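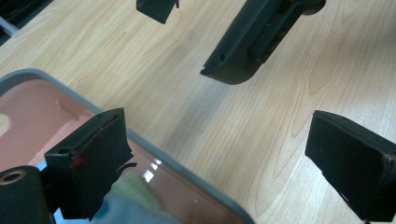

The apartment on Molham Street had to be empty by the end of March, and by Sunday night Slavica Stoyanova had done everything except the winter things.

She had been putting them off. Coats were easy, you folded them over your arm and carried them down to the car. Gloves and scarves had been pushed into the backs of drawers for years. She found a glove behind the radiator and its mate in the pocket of a bathrobe. She found a bus ticket to Flillgate inside a mitten.

Her mother had knitted most of them. The old woman had used one pattern all her life, and only the yarn changed – green the year of the flood, blue when the shop in Lutisance closed and sold everything off at half price. There were 149 dollars in an envelope under the last scarf, and Slavica put it in her purse without counting it again.

She brought the pink bin to the desk and started pairing. The green ones went in first. She laid the blue ones out flat and smoothed the fingers, the way she had been taught to.
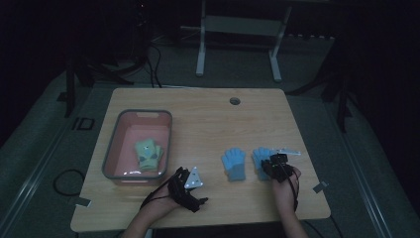 Bošković called up the stairs that she should leave the blue pair out, it was snowing again and she had a long drive ahead of her.

"They don't fit me," she said.

He said they had never fit anybody, and she should wear them anyway.

She put them in her coat pocket and went to look for the lid.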